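Repair before replacement: an interview with Tatsuya Tsuchiya on keeping school furniture in use

2024-07-03

Schools in the Kokholm district replace desks, chairs and storage units far more often than they need to, according to a review carried out by the Lehner Institute for Public Buildings. The review, which was begun in February and covered 30 schools, recommends that repair should become the first response to damage and that new purchases should require a written reason.

Tatsuya Tsuchiya, who led the work, joined the Institute after a long period in school building management in Etholm. He spoke to the Institute's information office about the findings, the objections he has heard from head teachers and the changes he hopes to see before the next buying round.

Mr Tsuchiya said that the review had its origin in a simple question from the district's finance department, which wished to know why spending on furniture had continued to rise while pupil numbers had stayed level.

"The first answer we were given was that furniture is not made as well as it used to be," he said. "There is some truth in that, but it did not explain the pattern. Schools with very similar furniture, bought in the same year from the same supplier, were replacing it at completely different rates. So we began to look at what happens on the day a chair breaks."

In most of the schools visited, a broken chair was taken out of the classroom and placed in a store room, a corridor or an outside shed. It was then left there until the room was needed for something else. The review team recorded 413 items held in this way. When these were examined, the largest group needed only a new screw, a foot cap or a fresh application of glue.

"We found chairs that had been out of use for years for want of a rubber foot," Mr Tsuchiya said. "The school had meanwhile ordered a new set, and the order had been approved without anyone asking where the old ones were. I do not blame the schools for this. The form they fill in has a box for the number of new items required. It has no box for items which might be mended."

The review proposes that the form be changed. Under the new version, already on trial in six schools, staff must state how many items are damaged, what is wrong with each and whether the part concerned can be obtained. An order for new furniture may still be made on the same form, but it is considered after the repair section has been read.

Some head teachers have objected that this places a further burden on office staff. Mr Tsuchiya accepted the point and said that the first draft of the form had been too long.

"It ran to four pages, and it came back to us half empty," he said. "The present version is one page. A person who knows the building can complete it in a few minutes. We have also removed the request for photographs, which was causing delay and which told us very little that a short sentence would not."

He added that the trial had shown the value of keeping a small stock of parts on the premises. Each school taking part was given a cabinet containing screws, caps, hinges, drawer runners and a limited range of tools. The contents were chosen after the team had listed the most common faults, and they have since been changed twice in the light of what was used. Drawer runners proved to be in greater demand than expected, and the supply of table edging was reduced.

The question of who should carry out repairs was, in his view, the most difficult part of the exercise. Site staff in the district have seen their duties grow, and in smaller schools one person may be responsible for heating, cleaning contracts, grounds and security. The review does not suggest that furniture be added to this list without further provision.

"If you tell a site manager that he is now to mend forty chairs as well, the chairs will go back to the shed," Mr Tsuchiya said. "We have asked the district to fund a travelling repair post, shared between neighbouring schools. The person would come on a fixed day each month, and everything that cannot be put right with the cabinet would be kept for that visit."

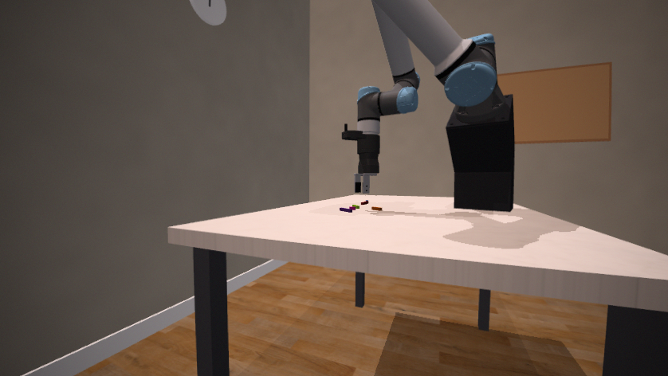
A similar arrangement has existed for some time in Burari, where Mr Tsuchiya spent a period of study before the review began. There, the travelling repairer works from a van fitted with a bench and visits each school in turn. The schools pay a yearly sum according to their size, and the cost of parts is shared.

"What impressed me in Burari was the record book," he said. "Every item repaired was entered by hand, with the fault and the room. After a while the repairer could see that one room was producing most of the broken chairs. The floor was uneven. The floor was put right, and the breakages in that room fell away. You would never learn that from a purchase order."

The Institute has included a record of this kind in its recommendations. It is to be kept on paper or on a shared sheet, as the school prefers, and will be read once a year by the district's buildings team. Mr Tsuchiya stressed that the record was not intended as a means of judging staff or pupils, and that names should not be entered in it.

Asked whether there was a danger of keeping unsafe furniture in use, he replied that safety had been considered from the start. The review sets out faults for which repair is not advised. These include cracks in a load-bearing frame, split seat shells and any damage to the locking parts of folding tables. Items with such faults should be withdrawn at once and marked clearly, so that they do not find their way back into a classroom.

"There was an understandable worry about this among parents," he said. "I attended an evening meeting at a primary school in Kokholm, and the first three questions were all on the same subject. I brought two chairs with me, one that we would mend and one that we would not, and I passed them round the hall. It was a more useful discussion after that."

On the matter of cost, Mr Tsuchiya was cautious. He said that the trial had been too short for firm conclusions and that savings in the first year would be reduced by the price of the cabinets. He expected the main benefit to appear over a longer period, as the number of full classroom sets being ordered began to fall. Over 100 items had so far been returned to use in the trial schools, at a cost in parts which he described as modest.

He was more direct on the subject of suppliers. Several makers of school furniture do not sell spare parts separately, or sell them only in quantities which no single school could use. Others change the size of a fitting from one year to the next, so that a cap bought for one chair will not fit another that looks the same.

"A district is a large customer and should behave like one," he said. "We are asking that future contracts include a parts list with prices, and a promise that those parts will remain on sale for a stated number of years. Two firms have told us that they can do this. One has told us that it cannot - I think it will reconsider when it has read the tender."

The review also deals briefly with furniture that is sound but no longer wanted. At present, a school which changes the layout of its rooms has no simple means of offering its old tables to another. The Institute suggests that a list be kept by the district and sent out at the start of each term, with the receiving school meeting the cost of transport. Secondary schools in Etholm have exchanged science stools and library shelving in this way, although Mr Tsuchiya noted that differences in table height had caused some disappointment and that measurements ought to be given in every entry.

The recommendations will now be considered by the district, and schools have been invited to send their comments in writing. The repair form and the list of parts held in the trial cabinets may be obtained from the Institute's information office on request.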